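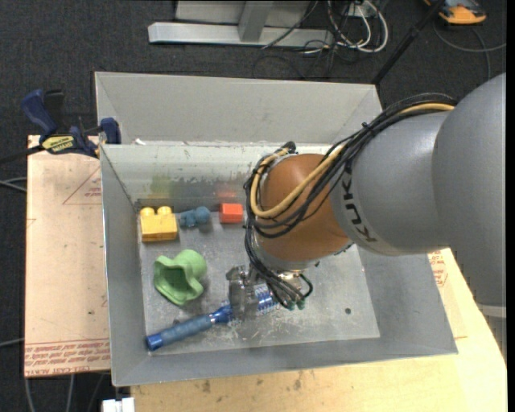

Chae-won Geum was at her desk at Kerkon when the picking arm stopped over the bin and wouldn't restart. The log showed a drop in air pressure at the gripper.

“I blamed the valve,” she says. “I swapped it and lost a morning.”

The fault was a tube rubbing near the wrist – a pinhole that opened only when the arm reached into the far corners. It had run 448 picks that day before it tripped.

Her colleague Halfdan Mogensen wanted it treated as a safety matter. “If pressure goes, the grip goes,” he says. “I don't want a part flung at anyone.”

They have since rerouted the tube, and now check it every 70 hours. Geum still has the old valve in a drawer.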